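Laying out a table around a toaster oven

The oven fixes everything else. It is the only item on the table that can't be shifted with one hand, it has a door that needs room, and it has a cord. I have now laid out the same white table several times since September and each time I have started with the plates, because plates are easy, and each time I have had to move the plates.

So the oven goes first. Mine is black with a steel frame around the front, and it sits on the right with the door facing left, toward the middle of the table. The table is 142 cm on the long side. Turning the oven so the door opens along the length uses up more of the surface than pushing it to the back with the door facing out, but it means the door, the handle and the controls are all reached from the same standing position. With the oven at the back I was reaching over the plates to get at the knobs.

Measure with the door down. The closed footprint is the number printed on the carton, and it is of limited use. What matters is body depth plus door, plus whatever you need to pull a rack out straight. I add 9 cm beyond the open door edge. Less than that and the rack has to be tilted on the way out, which is how crumbs get onto the table and into the door hinge.

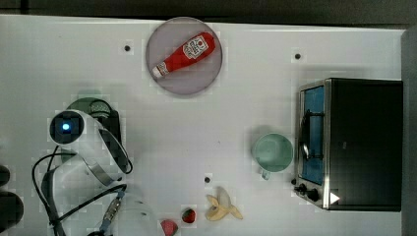 Oven on the right, door to the left, mug just left of the oven.

A mug in that position is in the door zone, and the door zone is the one area I try to keep as transit space. Things can stand in it while the oven is shut. They can't live there. I tried marking the zone with tape and the tape lifted at the corners after a few wipes, so I went back to using the small holes in the tabletop as reference points. There are three of them, in a loose triangle. One is above the oven, so if the oven has crept it shows up right away against that hole. Oven feet do creep on a smooth top. Opening the door pulls the body a few millimeters each time and nothing pushes it back.

The ketchup is a toy bottle. I use stand-ins for anything that would leak, go off or get eaten while I am still deciding where it belongs. The shape is close enough to a squeeze bottle for layout purposes. It lies on its side on a plate of its own toward the back of the table. Standing up, a squeeze bottle takes less surface, but it is tall and tips when someone reaches across. Lying flat on the bare top it rolls. Lying on a plate with a rim it stays put, and if it were a real bottle the drip would be on the plate.

I place it diagonally, cap toward the lower left. The wide end is then nearest the oven and the cap points at the open part of the table, where the food gets plated. Squared up to the table edge it looked neater and I knocked the cap more often.

Plates

All of mine are round and most are translucent, in mixed colors. I bought the first few under the Flellis name and the rest loose from a bin. They are plastic, so the rule is that nothing goes directly from the oven to a plate. Hot items go to a metal tray or a rack first. I do not know the temperature rating of the bin plates and I don't intend to find it by experiment.

Color is useful for assignment. I settled on a blue one for the left side of the table, and I keep the left side for cold items only. Anyone setting the table can be told "cold things go by the blue plate" and get it right without a diagram. 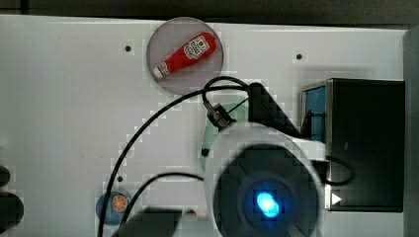 Ketchup plate at the back, blue plate on the left.

Distance between the ketchup plate and the blue plate is set by the work area between them. I keep one clear rectangle large enough for a cutting board and a tray side by side. On this table that comes to more than 3,000 square centimeters, and it is the last area I am willing to give up. Every extra plate has to come out of the margins instead.

Cables deserve a paragraph. A cable that crosses a work surface should cross it once, in a long curve, and go off the nearest practical edge. Tight loops spring back and drag light items with them. Plastic plates are light items. I check this by pulling gently on each cable at the table edge and watching which objects move. If any do, the cable gets rerouted or the object does. The oven cord is a separate case: it leaves from the back, never passes in front of the door, and does not share a clip with anything else.

The rack

The black rack was the hardest item to place. It has a gridded panel along one side and slotted frame pieces, and it is plastic, so it has no business inside the oven. I treat it as tableware. The slotted side catches on a plate rim if it is lowered at an angle, so it wants to come down level, and it wants to come down on a plate so that anything falling through has somewhere to land.

I tried it first against the wall side, behind the oven. It fit, but it could only be lifted out by moving the oven forward, which spoiled the reference point. Then beside the ketchup, where it blocked the bottle. It now goes with one of the green plates, well out from the body of the oven. 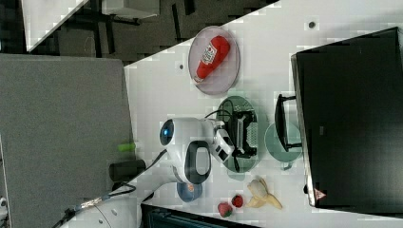
Posted by Nesrin Ağca | Kitchen & Table | 4 comments

Green plates are the ones I keep for the side of the table toward the oven. The one nearest the oven tends to end up partly under the handle, and I have stopped correcting that every time. It does need to be slid clear before the door comes down. A strip of masking tape on the counter with SLIDE PLATE written on it lasted as long as the other tape did.

Fruit is along the near edge. A banana, peeled or part peeled, goes straight on the tabletop if the top has just been wiped. On a small plate the peel hangs over the rim and levers the fruit off. Strawberries are the opposite case and ought to be in a dish, since they roll in an unpredictable arc and end up wherever the table is lowest. My table is out of level by 2 mm across the short side. I found this out with strawberries and confirmed it with a spirit level.

The small blue dish is for the far left. It is too small for strawberries in any quantity. I have used it for salt, for twist ties and for the screw that came out of the old Wadero toaster.

White tops show everything, which I count as a benefit. Red marks are found early. Black crumbs are found early. The banana leaves a faint film that shows only at a low angle, so I wipe that edge whether or not I can see anything on it.

Perforated metal

For hot items I have moved over to perforated metal wherever I can. A solid tray traps steam under toast and pastry and the underside goes soft in a couple of minutes. With rows of small round holes the underside stays drier, provided there is an air gap below. Set flat on a tabletop, a perforated tray performs about the same as a solid one, only with crumbs underneath it. A raised rim helps with carrying and makes no difference to the toast.

Cleaning is the cost. Round holes clog with cheese. I soak, then brush from the back, so the plug is pushed out the way it came in. Brushing from the front packs it tighter. Dry it standing on edge.

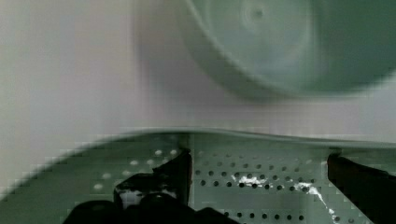 Gilberto Alvarado wrote in after the last tray post to say that I had the brush advice right but the soak wrong, and that cold water first does better on cheese and egg than hot, with hot water only for the grease afterward. He also keeps his perforated trays out of the stack with the plastic plates, as the hole edges scuff them.

I tested the cold soak on one tray and it did loosen the cheese sooner. The scuffing I can confirm from my own bin plates, which have a ring of fine scratches where a tray was resting. They are now stored separately, with the trays on edge behind the board.

Still open: where the mug goes when the oven is in use. At the moment it moves to the left of the ketchup plate and then gets moved back. A hook under the table edge would solve it, but the edge is thicker than any clamp hook I own. I have a larger one on order from Taipe and will add the jaw measurement when it arrives.

Recent posts
Rack feet, plastic and otherwise
Leveling a table with washers
Squeeze bottles: upright, inverted or flat
Crumb trays that do not come out
A second look at the Plillow bread box
Why I stopped labeling shelves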